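The linen at Landeg was folded to a written procedure. The procedure ran to 13 steps and had been typed by someone who disliked commas. It was taped inside the door of the store, at eye level for a person taller than the one who now read it.

She had 60 cloths to get through before the boat. They had come up from the Nostunwood laundry in two canvas bags, with a docket that gave the lot number as 2679 and the colour as grey. They were blue. She wrote "blue" on the docket and initialled the change.

Step one was to find a corner. Step two was to lift. The step after that allowed the cloth to hang until it stopped turning, and set no limit on how long this might take. She stood and waited on each one. The weight went down into the lower hem, the creases moved sideways, and the cloth settled into whatever shape it was going to have.
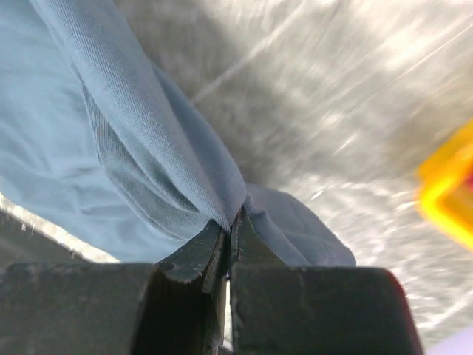
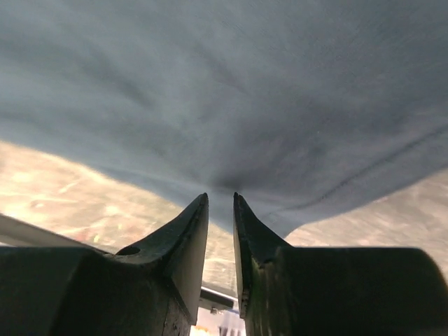 Blue cloth, held at the gather.

Landeg, 2 September 2020

The hem was the datum. Everything was measured from it: the half fold, the quarter fold, the final width of 600 millimetres, which was the depth of the Grundico shelving. A cloth folded to any other width would protrude, and the door would not close on it.

By the eleventh cloth she had stopped reading the door. By the twentieth she had found that step nine repeated step six in different words, and she left it out. The stack rose no faster.

Her mother had folded by throwing the cloth out over the bed and catching it as it came down. There was no provision for this.

At the bottom of the second bag lay a cloth with a name tape stitched into one corner. The tape read ITSKA, in red capitals. It wasn't on the docket. She checked it against the others for weight and colour and could find no difference, so she folded it to 600 and put it on top, with the tape facing the wall.

Then she signed the sheet for 60, crossed that out and wrote 61. The boat sounded once from the jetty. She went to look for her coat.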